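Open day at Foddale, Mar 26, 2022

Foddale opened its doors for one afternoon and I went along with Othmane Ouali, who had signed us both up in February. The building is at the far end of the Asberg site, past the bus loop. Parking is on the grass. We were given paper badges at the desk and told to follow the blue tape to room 406.

Getting in

Entry was free. The first group went up at two and we were in the second, a little late, with 55 people on the sign-in sheet by then. The elevator was slow, so most of us took the stairs. Coffee was on the landing and ran out early.

Room 406

This was the play kitchen room. The tables are white and low enough for children to see over. The toys are ordinary ones: pots, a slotted spatula, a toaster oven with a blue inside, bananas, a strawberry. Othmane liked the green colander and wanted one for his niece. The ketchup bottle had been put on a lavender plate, lying down.
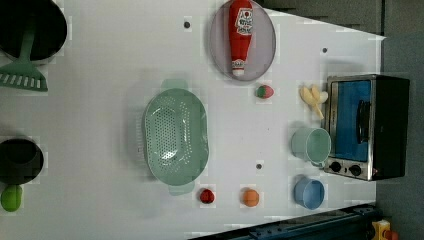 The ketchup and the colander again:

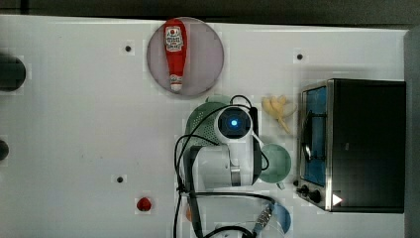 Getting there and back

The bus to Asberg stops across the road from the gate. The last one back leaves before the building closes, so check the board on the way in. We missed it and walked to the main road, where there is a covered stop and a small bakery.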